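Skomosberg Shape Blocks and Board

Item 212
Sold by Lumstead
Page updated 3/22/25

The Skomosberg set is a group of thick, solid shape blocks for sorting, matching and tabletop exercises. The shapes are easy to tell apart by eye and by hand, and the colors are strong enough to read from across a work table. The board is sold separately or with the blocks.

Shapes and colors

The blocks in the basic set come as hearts, cubes, cylinders and stars. There are two kinds of star, one with five points and one with six, and they differ in color as well as outline. Every block is thick enough to lie flat without tipping and to be picked up from the sides. The top faces have a fine texture that cuts down on glare under overhead lights.

The wooden board is a plain rectangle with no slots or printed outlines, so pieces can go anywhere on it. Blocks can be spread out or pushed together – a tight group is harder to sort than single pieces, and many customers start with one block off to the side and the rest close together.
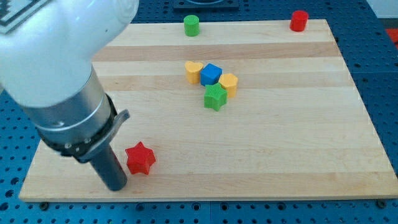 Using the board on a table

Set the board on a level surface. It does not clamp or lock down. If your table has a smooth top, order the Bilbridge non-slip mat, sold in packs of 2.

Care

Wipe the blocks with a damp cloth and let them air dry. Do not put them in a dishwasher. Dust can settle in the textured faces – a soft brush takes it out. Keep the board away from heaters and direct sun, and store it flat.

Spare pieces

Single blocks can be ordered by shape and color. Please give both, as "star" alone will hold up your order. Orders for spares ship from our Tesfamariam warehouse. The larger storage case was dropped from the range in November and will not be restocked.

Questions about parts: Zinash Tilahun, customer service
School and bulk orders: Lemlem Asfaw, sales

Blocks in stock at last update: 2,691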